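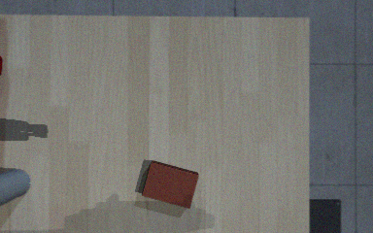 Virgilio Sarmiento의 지적에 따르면, 탁자 위의 물건 하나를 집어 옮기는 동작은 십 년 전에도 됐고 지금도 되며, 그것으로 집안일이 가능해졌다고 말하는 것은 비약이다. 지난 시간 토론에서 가장 오래 다룬 반론이므로 이번 강의는 여기서 출발한다.

6강. 가사 및 현장 잡무의 자동화 수준

6.1 용어
단위 동작: 접근, 파지, 이송, 내려놓기. 하나의 물체에 대해 시작과 끝이 정의된다.
잡무(chore): 단위 동작의 열에 종료 판단이 붙은 것. 식탁 치우기의 경우 무엇이 치울 대상인지, 언제 끝났는지를 기계가 정해야 한다.
이 과목에서 "할 수 있다"는 표현은 잡무 수준에서만 쓴다. 단위 동작 성공률만 보고한 논문은 과제 요약표에서 별도 열에 적을 것.

6.2 시뮬레이션 장면의 조건
나뭇결 상판에 적갈색 직육면체 블록이 비스듬히 놓인 렌더링 장면을 기준 과제로 삼는다. 블록 윗면에는 글자나 무늬가 없다. 인식 측면에서 확인할 항목은 다음과 같다.
(가) 블록의 회전각. 상판 모서리에 대해 기울어져 있으므로 그리퍼의 손목 각도를 맞추어야 한다.
(나) 그림자. 블록 왼쪽의 좁고 짙은 그림자를 물체의 일부로 분할하면 파지 폭이 실제보다 넓게 추정된다. 아래쪽에는 더 큰 그림자가 겹치고 그 안에서도 나뭇결이 보인다. 명도 임계값만으로는 경계가 안정되지 않는다.
(다) 화면 밖으로 이어지는 물체. 왼쪽의 청회색 원통형 물체는 한쪽 끝만 보인다. 전체 길이를 모르는 상태에서 충돌 여유를 정해야 한다.
(라) 잡음. 영상이 어둡고 입자가 많아 색 기반 검출의 여유가 줄어든다.

6.3 실습 결과 (Tolentino 제어기)
시행 2,802회 중 블록을 목표 영역에 내려놓은 것이 2,470회다. 성공률 88.2%. 나머지 332회의 원인 분류는 Rowena Abella 조가 진행 중이며 아직 배포하지 않는다.
주의: 위 수치는 블록 하나에 대한 단위 동작 성공률이다. 시행이 서로 독립이고 성공률이 같다고 가정하면, 물체 11개를 연속으로 모두 옮길 확률은 0.882의 11제곱, 즉 약 0.25가 된다. 실제로는 앞의 실패가 뒤의 배치를 바꾸므로 독립 가정부터 성립하지 않는다. 보고서에서 이 값을 예측치로 인용하지 말 것.

6.4 현장과의 차이
Plillcombe 물류 작업장 사례(읽기 자료 3)에서는 부품 분류 공정을 작업자와 기계가 나누어 맡았다. 기계는 규격 상자만 처리했고, 포장이 찢어졌거나 서로 붙은 부품은 작업자에게 넘겼다. 작업자 개입은 한 교대에 42회였다. 개입 한 번의 길이는 기록되지 않아 인건비 비교에는 쓸 수 없다.
가정 환경에는 넘겨받을 작업자가 없다. 설거지, 빨래 개기, 식탁 정리 모두 변형되는 물체나 액체, 투명체를 포함하며, 강체 블록에서 얻은 파지 정책은 거의 이전되지 않는다. 강체이고 표면이 단색인 블록은 난이도 척도의 하단에 둔다.

6.5 잠정 정리
강체 단품 이송: 조건이 고정된 작업장에서는 실용 수준.
혼재 물체 분류: 사람의 개입을 전제로 부분 도입.
가사 잡무 전체: 무감독 운용의 근거 부족. Imelda Ambrosio의 발표 자료는 이보다 낙관적이나, 종료 판단을 사람이 내린 시행이 포함되어 있다. 비교할 때 해당 시행을 제외한다.

과제 (목요일 수업 전까지 제출)
1. 6.2의 (나)에 대해, 그림자가 포함된 분할 결과와 제외된 결과의 파지 폭 오차를 각각 계산하라.
2. 자신이 고른 집안일 하나를 단위 동작의 열로 분해하고, 종료 판단에 필요한 관측을 명시하라. 분량은 한 쪽 이내.
3. Sarmiento의 지적을 반박하거나 지지하되, 단위 동작 성공률을 근거로 쓰지 말 것.

읽기 자료 4는 Corkville 판본을 사용한다. 이전 판본은 표 2의 단위가 틀렸다.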